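Soap and cold water: moving a washroom maker into an old seed hall

When Gerkeck gave up its two rented units in May and took the whole of the old seed hall at Flonirstead, the first thing to be plumbed in was a basin. There was no office yet, the phones were in a carrier bag, and the goods lift had a notice on it. But there was a tap that worked, and Kirsten Gill says that was the right way round.

"We sell basins," she says. "If a customer comes in and can't wash their hands, what are we doing?"

Gill runs the showroom side of the business. Gordon Gosselin looks after the stock, and the two of them have been arguing in a friendly way for 20 years about how much of the one should be allowed to creep into the other. At the old units the answer was decided by a wall. At Flonirstead the ground floor is mostly one big room, so it has to be decided every morning.

The hall was built to store seed and later held farm machinery. It is a plain building with thick walls and a good floor, and the upper level was put in by the previous tenant, who used it for filing. Gerkeck has kept it for samples and for a table where people can spread out their drawings. Customers usually arrive with drawings. Quite often they are the wrong drawings, and a fair part of Gill's day goes on finding out where the waste pipe really is.

The firm's catalogue runs to 149 basins and sinks. Gosselin wanted all of them out on the floor. Gill wanted far fewer, set up properly with taps, so that people could stand at them. They tried it his way for a fortnight and the place looked like a quarry. Now most of the range is kept boxed at the back, and a customer who wants to see a particular one waits while it is fetched.

Height is what people get wrong, according to Gill. They choose a bowl for its shape, put it on top of a worktop that was already the normal height, and end up washing their hands with their elbows in the air. She keeps a tape measure in her pocket and makes people pretend to brush their teeth. Couples tend to find this embarrassing, but it settles the question faster than talking does.

The second mistake is the tap. A spout that is too short drops the water against the back of the bowl, and a tall one over a shallow bowl will splash whoever is standing there. She would like taps and basins to be sold as a pair. The trade has never done it that way, and she doesn't expect it to start.

Marble patterns have come back in a big way. Gosselin was doubtful at first, having been left with a lot of brown ones the last time they went out of fashion, but the white with grey veins now sells steadily to cafés and to people doing up a downstairs toilet. He advises anyone buying a patterned bowl to keep the surface round it simple. He also tells them to wipe it with a soft cloth and ordinary washing-up liquid and leave the scouring powder in the cupboard.

The hall still has the feel of a place that is half unpacked. Deliveries come in on Tuesdays and the cardboard goes out when there is enough of it to make the trip worthwhile. Gill has given up apologising for the boxes. Builders don't notice them, and the customers who do are generally the ones who want to talk about delivery dates anyway. What she does insist on is soap. She prefers a bar to a bottle, as a bar doesn't run out halfway through a visit, and she likes to see how a basin copes with a bit of scum round the edge.

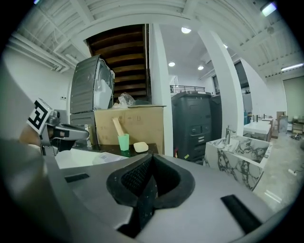
Garnet Pelletier wishes more showrooms would go as far as running the water, having bought two basins from a brochure and sent both of them back. A bowl can look deep in print, Pelletier says, and turn out to hold about enough to rinse a spoon.

Gill hears that sort of thing most weeks. Her answer is to let people fill the bowl and pull the plug, and to be patient about the mess. Three of the display basins will be connected by the end of the summer if the plumber, Jaxon Landry, can get the pipe under the floor without lifting more of it than the landlord has agreed to.

Gosselin, meanwhile, has his eye on the space under the stairs. He thinks it would take shelving for the wastes and traps, which at present live in more than 100 small boxes and are never where he left them. Gill wants a coat rack there. They have agreed to measure it.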